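**Collection notes, Clostov room, 3/5/26**

The hand-held set is now past the point where adding more of the same helps. This item covers what changed in the protocol since the January issue, what we throw away, and what is still open. People who only use the released data can skip to the section on labels.

## Where the set stands

The target for this round was 1000 accepted episodes across the short-reach tasks: pick, place, hand over, insert. We met it. An accepted episode is one that has a complete image stream, a complete pose track, a grip-width log with no gaps, and a task tag that two reviewers agree on. Episodes that fail any one of these go to the reject store and are not repaired by hand. We tried repair in the first round and it cost more time than recording again.

The reject store is kept. It holds 300 episodes from this round, and most of them failed on the pose track. Grip-width gaps come next. Disagreement over the task tag is rare now that the tag list has been cut down, and most of what is left concerns the line between "place" and "insert" when the receiving part has a shallow lip.

The policy trained on the set runs on the Wurow arm. Results by task will be in the next issue, after the evaluation has been repeated with a second start layout. Scores from a single layout have misled us before, and I would prefer to print nothing than to print a number that has to be withdrawn.

## Pose track losses

The pose of the gripper is worked out from its own camera and its inertial sensor. There are no external trackers in the room. This keeps the setup portable, and it means that the room itself is part of the measuring equipment. Large flat surfaces with no texture give the tracker little to hold on to. Glass is worse, as it supplies features that shift with the viewpoint and don't belong to any fixed point.

The Clostov room has both. The frosted partition carries reflections of the ceiling lights, and the whiteboard does the same when it is wiped clean. An operator who turns toward either one during a carry can lose the track for long enough to fail the check, even if the motion was good.
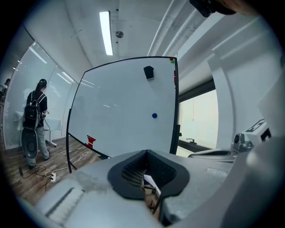

Lionel Caron writes that the surfaces matter less than the first moments of each take, and that a slow sweep of the room before the task begins would recover most of the failed tracks without moving any furniture. He would also like the sweep to be kept in the released file, so that others can rebuild the map with their own software.

The first half of that is now in the protocol. Each take begins with a sweep from left to right and back at chest height, with the fingers open, followed by a pause. The pause is there to give the trimming script a clean cut point. The second half is under review. The sweep shows more of the room than the task does, including whoever is standing in it, and the consent form for this round covers task footage only. A revised form is in draft. Until it is signed off, the sweep is used for mapping and then removed from the release copy.

We did not test the sweep alone. It came in together with a change to exposure, which is now locked at the start of the take. Before that, a turn from the window side to the partition side changed the image brightness enough to drop features. Anyone citing the lower loss rate should credit both changes or neither.

## Cables and power

Some of the pose failures traced back to power. When a recording unit browns out, the image stream usually survives and the inertial stream does not, so the take looks fine on playback and fails later in the check. The rules are as follows.

- Plug recording units into the strip before the operator puts on the pack.
- Leave enough slack for a full turn in both directions. Coil the rest behind the operator's start position.
- Do not share the strip with anything that switches a motor.
- After any cable change, record a short dummy take and run the check on it before going on.
- If a plug is touched during a take, end the take.

The last rule gets ignored. A take with a touched plug often passes the check, which is why people keep going, but the clock offset between streams can shift in the middle and the check does not look for that. We have a test for it in the Grokgate branch. It is slow and is not yet part of the standard run.

## Operator variation

The policy copies habits. In the first round nearly all grasps came in from the right, because the operators were right-handed and the bins were on that side. The trained policy then approached from the right even where an object blocked the way. The cure was dull: move the bins, swap operators between blocks, and fix the share of left-hand takes in the plan before recording starts.

Speed is harder. Experienced operators get faster over a block, and the late episodes end up shorter than the early ones. Resampling to a common length hides this in the file statistics but does not remove it, as contact happens at a different real speed. We now give a soft tone at the start and at the planned end of the motion. Operators dislike the tone. It has narrowed the spread of durations enough that it will stay for the next round.

Hesitations are kept. If the operator stops short of the part, corrects, and goes on, the episode is accepted as long as the task is finished. A set made up only of clean motions gives a policy that has no idea what to do a short distance away from the clean path. Drops are kept too, under their own tag, provided the operator picks the part up again and completes the task in the same take.

## Labels

There are 2 fields that changed meaning between rounds, and mixing the rounds without a conversion will give wrong results.

| Field | First round | This round |
|---|---|---|
| `grip_width` | Fraction of full opening | Millimeters between finger pads |
| `t_start` | First frame of the file | First frame after the opening pause |

A conversion script is in the tools folder. It needs the calibration file for the gripper that made the recording, so keep the gripper ID when splitting the set. Files with the ID removed cannot be converted.

The field `operator` is a random code that is stable within a round and not across rounds. Please don't try to link them.

Task tags are written in plain lower-case words. The free-text note attached to each episode has not been cleaned. It contains spelling errors, remarks about lunch, and in some cases a better description of the task than the tag gives. If you train on the notes as language input, filter them first.

## Splits

Please split by session and not by episode. Takes recorded in one session share the light, the bin positions and usually the operator. A random split by episode puts near copies on both sides, and the validation loss then says very little. The list of sessions is in the index file. The held-out sessions named there should stay held out, including for picking a checkpoint.

The Tymoshchuk baseline has been rerun with the session split. Its validation loss is higher than the one we printed in January. The January figure used the episode split and should not be quoted.

## Open items

1. Finger pad wear. Worn pads slip at widths where new pads hold, and the width log cannot tell the two apart. We now note the pad change in the session log. A reference squeeze on a test block at the start of each session has been proposed.
2. Lens dirt. A smear on the lens passes every check we run. For now, wipe before each block and write down that it was done.
3. A second room. All accepted episodes in this round come from the same room, and the policy has certainly learned some of it. The next block will be recorded elsewhere, with the same bins and the same task list.
4. The reject store. There has been a request to release it for work on failure detection. The episodes with intact images and a failed pose track are the obvious candidates. The file format would need a field giving the reason for rejection, which at present exists only in the review sheet.

Comments on the first two before the next block, please. The task list for the second room is already fixed, so changes to it will have to wait.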